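Foro Acabados y Mantenimiento > Superficies de madera > Microfibra sobre encimera aceitada: gramaje y forma de plegado

Mensajes del tema, página 1 de 1

torno_leiva
Usuario desde hace tiempo 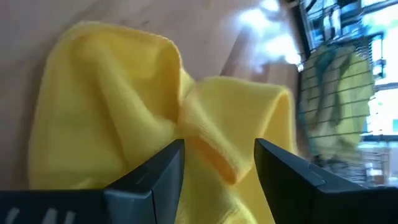
Bayeta amarilla de microfibra sobre el tablero, sin plegar.

Abro tema para separar esto del hilo de los aceites, donde ya se mezclaba todo. Tengo una encimera de madera clara, acabado al aceite, modelo Varberg. La limpieza diaria la hago con bayeta de microfibra amarilla, apenas humedecida, y segunda pasada en seco. El problema son las marcas: a contraluz quedan velos en forma de arco, siempre en la misma dirección que el movimiento de la mano.

Datos: bayeta de 830 mm de perímetro medido sobre el dobladillo, gramaje 200 según etiqueta, lavada a 40 grados sin suavizante. Agua de red, dura. Jabón neutro solo los viernes.

Preguntas:
1) ¿El velo es residuo de jabón o aceite que se levanta?
2) ¿Influye pasar la bayeta arrugada, hecha una bola, o hay que plegarla en cuartos?

marga_barniz
Plegada, sin duda. Con la tela abullonada la presión se concentra en las crestas de los pliegues y las zonas intermedias no tocan la madera. El resultado es una pasada a rayas. En cuartos la presión es uniforme y además dispones de varias caras limpias: se gira cuando una se carga.

Sobre el gramaje: 200 me parece escaso para la pasada en seco. Para humedecer sirve.

quintana_ebanista
No comparto lo del gramaje. Una microfibra gruesa retiene más agua y en una superficie aceitada el exceso de agua es el enemigo principal. Uso la fina para las dos pasadas y las cambio antes. Lo que sí miraría es el tipo de tejido. En la foto se le ve un grano parecido al rizo. El rizo arrastra bien la miga y mal la película grasa; para la película va mejor el tejido liso, tipo cristal.

torno_leiva
La etiqueta no especifica tejido. Al tacto tiene pelo corto por las dos caras. Compré un paquete de 12 en Norstead y todas son iguales.

marga_barniz
@quintana_ebanista, el exceso de agua depende del escurrido, no de la tela. Una gruesa bien escurrida deja menos agua que una fina chorreando.

quintana_ebanista
Escurrida a mano, no. A mano queda siempre más agua en la gruesa. Con centrifugado te doy la razón, pero nadie centrifuga una bayeta para limpiar unas migas.

Zofia Sobczak
Trabajo con acabados al aceite en un taller pequeño. Un par de puntos.

El velo en arco, si aparece tras la pasada húmeda y se va con un paño seco, es jabón o cal. Si no se va en seco y la bayeta sale con un tono más tostado que el suyo, es aceite sin curar. Prueba en una esquina: agua destilada, una pasada, secar, mirar con luz rasante. Si no hay velo, el culpable es el agua de red.

En cuanto al plegado, coincido con Marga para superficies amplias. En cantos y uniones la bayeta recogida con los dedos funciona mejor, porque se adapta al radio. No es un método frente al otro.

El tono anaranjado que se aprecia en uno de los pliegues de la foto no permite deducir nada. Puede ser simple sombra del tejido. Hay que comprobarlo con la tela extendida y luz neutra.

torno_leiva
Extendida junto a la ventana no veo diferencia de color. Descarto aceite por ahora. Compro destilada.

pulido_sundville
Añado un detalle que se pasa por alto: dejar la bayeta húmeda y amontonada encima de la madera. Tras una noche se forma un cerco que ya no sale con limpieza y obliga a lijar y reaceitar la zona. En mi mesa Sundville tuve que bajar el tablero entero con grano 240. La bayeta, colgada.

quintana_ebanista
De acuerdo con colgarla. Lo de lijar el tablero entero por un cerco me parece excesivo. Con estropajo no abrasivo y aceite se iguala casi siempre.

pulido_sundville
Lo intenté antes. Se notaba el parche.

torno_leiva
Resultado de la prueba. Agua destilada, bayeta en cuartos, segunda pasada en seco con otra del mismo paquete. Sin velo en la esquina. Repetido con agua de red y el mismo plegado: velo leve, se retira en seco si espero menos de 10 minutos. Con la tela arrugada y agua de red: velo marcado.

Por tanto influyen las dos cosas, y el agua más que el plegado. El gramaje queda pendiente, no tengo otra bayeta para comparar.

marga_barniz
Si compras una de más gramaje, pon los datos en este mismo tema. Mantengo lo dicho para la pasada en seco.

Zofia Sobczak
Para el mantenimiento anual, suspende el jabón una semana antes de aceitar. En diciembre, con la calefacción puesta, el curado es más irregular; yo lo haría antes.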